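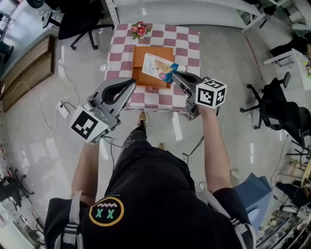
## Who needs a tray?

Léonie Brunet wants me to believe in trays. She has run her small home-organizing business, Clorkton, for long enough to have a speech ready, and she gives me most of it before I have my coat off.

"People don't lose things in drawers," she says. "They lose things on flat surfaces. Put a tray down and the surface has a rule."

I tell her I own a tray. It holds mail from February of last year.

"Then it's too big," she says.

Her answer to most objections is that something is too big. The table she likes for sorting is small enough to reach across without taking a step. She covers it with a checkered cloth, pink and white, and puts the tray in the middle. Hers is orange, wooden and plain. Small boxes go onto it one at a time, and whatever is on it has to be dealt with before the table can be used for anything else.

I ask why a sorting table needs flowers. There is a little arrangement near the far edge, red and pink, and it takes up space she has just told me is precious.

"It stops you from filling the back," Brunet says. "Take it away and you'll have batteries there by dinner."

Maybe. It also looks nice, and I suspect that came first. When I say so she laughs and doesn't argue.

The rest of the room makes her case harder. One shelf is cluttered with all sorts of things, and white cables wander across the floor from a power strip. I ask whether the method stops at the edge of the cloth.

"Yes," she says. "It's a table method. I never promised anyone a room."

That was the most convincing thing I heard all afternoon, though her brochure is less modest. It promises "a calmer home," and the full course costs $783. The tray is extra, at $79.

Oluwaseun Garba took the course last winter and is on the fence about it. He tried the tray on his kitchen counter, where he says it worked for small packages and failed with everything else.

"My kids put a shoe on it," he tells me. "So is the shoe sorted now?"

He still uses it for keys and medicine. He would not pay for the course again.

I read his comments back to Brunet. She asks only how large his counter is. I don't know, and she seems to think that settles it.

Before I leave she offers to lend me a smaller tray for my mail. I take it. The mail is still in the old one.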